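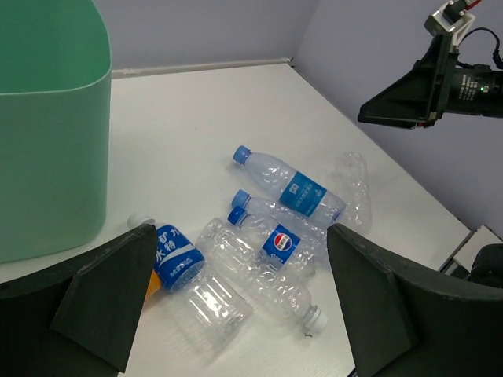

Bottles, bins and the Monday run

If you have been to the Broserham hall lately you will know that we drink a great deal of water. Somebody brings a case for the dance class, somebody else brings another case for the quilters, and by the end of the week there are bottles on the windowsills, under the chairs and (my favorite discovery so far) inside the piano bench. So this month I'd like to use my corner of the newsletter to talk about what happens to all those bottles, and to ask for a little help with them.

The green bin is now in regular use, and I am very fond of it. It's a soft minty color, it has no sharp corners to catch your hip on, and it is big enough that you can drop a bottle in while you're chatting and not miss. Before that we were using grocery bags hung on a door handle, and I think we all remember how that ended, with the bag splitting just as the potluck was getting started and bottles rolling all the way to the coat rack.

Our last collection came to 86 bottles, which I counted because the depot on Maurya Street asks for a number on the slip. Please don't feel you have to count yours at home! I tip them out on the white table a handful at a time, look them over, and put them in the bin as I go. It's a pleasant enough job with the radio on. You get the ones that have been squashed flat, the ones that have lost their labels, the blue caps and the white caps, a Pepsi bottle in among the water, and every so often a label in a language I can't read, and I always wonder how far it has traveled to get to us.

Now for the part where I ask for things. The depot has changed its rules a little, and I spent a good while on the phone with them getting it straight, so let me pass it on while it's fresh. Bottles need to be empty, and I do mean empty, down to the last swallow. A quick rinse is appreciated if there was anything sweet in there. Crushing them is fine and saves a lot of room - just give them a twist and a squeeze. Caps should go back on after you have squashed the bottle, as loose ones fall through the sorting belt and are lost. Labels can stay where they are. I know a few of you have been patiently peeling them off for me, and that was very kind, but you can have your evenings back.

What they don't want from us is glass, yogurt cups, or those thin shells that strawberries come in. Those go in your bin at home in the usual way. Juice cartons are still a maybe. I have asked twice and had two different answers, so let's leave them out until I hear something definite.

The run to the depot is every Monday, leaving the hall at half past nine. If you have a car with a roomy trunk and could take a turn once in a while, I would be so grateful. It's a short drive, the people there are friendly, and the Fundard bakery is on the way back, with cinnamon rolls that are usually still warm at that hour. I only mention it.

The money we get back goes into the kitchen fund, as it always has. We are saving toward $200 for a new kettle and a decent set of mugs, and we have 2 collections' worth put by already. It is slow going at a few cents a bottle, but the old kettle is still hanging on, and the jar on the Brarneo shelf by the back door is there for anyone who would like to drop in some change.

If you have bottles at home and can't get them over to us, leave a note in the box by the front door with your street and a good time to stop by. And if you're the person who has been leaving yours in the piano bench, the bin would be glad to have them.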